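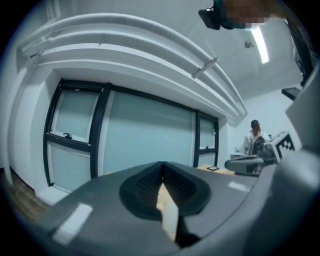
Pinzas de mano y brazos pequeños: consejos de taller

Apuntes sueltos, los voy juntando según salen. Sirven para pinza de mano y para brazo de mesa. Si ya tenéis normas propias en el taller, mandan las vuestras.

Antes de empezar

Pasar un paño seco por las almohadillas de goma. Las de estrías finas cogen polvo enseguida y luego la pieza patina. Nada de alcohol a diario, reseca. Agua con una gota de jabón, aclarar, secar bien. Una vez al mes basta.

Mirar los dedos a contraluz. Grieta, por pequeña que sea = dedo fuera. No se pega con cianocrilato, ya lo probamos en mayo y saltó un trozo.

Abrir y cerrar dos veces en vacío. Si roza, parar y mirar el tornillo de la base.

Etiquetas en la carcasa: no quitarlas, no taparlas con cinta. Si una se despega, apuntar lo que pone antes de cambiarla. En la nuestra de Rikell tuvimos que buscar el dato en la factura, una mañana perdida.

La mesa

Móvil, tableta, tazas: fuera del alcance del brazo. Lo digo siempre y siempre hay algo.

Cables por detrás y sujetos. Los que cruzan el suelo, con canaleta o no se trabaja.

Las sillas con ruedas, apartadas. Una silla que se mueve sola medio palmo es un codo donde no debe.

Marcadores cuadrados (los de blanco y negro)

Planos. Sin arrugas ni burbujas, sin celo brillante encima, el reflejo los estropea. Imprimir en papel mate y pegar por toda la superficie, no solo por las esquinas. Dejar margen blanco alrededor, si se recorta hasta el negro se detecta mal.

Si se mueve el aparato que lo lleva, se vuelve a calibrar. Aunque sea un dedo. Aunque haya prisa.

Luz

Mejor difusa. Una ventana con vinilo translúcido va de maravilla, entra claridad y no entra sol directo. Con el fluorescente, ojo a los reflejos en carcasas claras, a veces basta con girar la mesa. Y no cambiar la luz a mitad de una tanda. Se enciende todo al principio y así se queda hasta el final.

Personas

Quien esté de espaldas al brazo tiene que saber que se va a mover. Se avisa en voz alta y se espera respuesta, un "vale" sirve.

Pelo recogido. Mangas ceñidas o remangadas. Anillos y colgantes al cajón.

Guantes sueltos NO, se enganchan en el hueco entre los dedos.

La parada de emergencia se prueba cada mañana, con el brazo quieto y otra vez en movimiento lento. Si falla una, no se arranca y se avisa a Azra Mladenović, que lleva el cuaderno.

El cuaderno

Fecha, quién, qué pinza, qué se ha cambiado. Letra legible por favor. El nuestro es un cuaderno normal de espiral, va por la página 81 y es lo más consultado del taller. Probamos una hoja de cálculo compartida y se dejó de rellenar a las 2 semanas.

Almohadillas: apuntar los ciclos al cambiarlas. El último juego de Torard lo quitamos con 1056 y ya tenía las estrías comidas por un lado. Las de Privel todavia no las he medido, cuando lo haga lo pongo.

Al terminar

Pinza abierta, nunca apretada contra algo, la goma coge la forma. Corriente fuera. Batería al armario, no dentro de la herramienta. Funda encima si se va a barrer.

Tornillos sobrantes: buscar de dónde son ANTES de irse. No al bote.

Me falta lo de la lubricación, lo añado otro dia. El resto de recambios los guardamos en la caja Mokgethi, balda de abajo.

Última revisión: 26 nov 2020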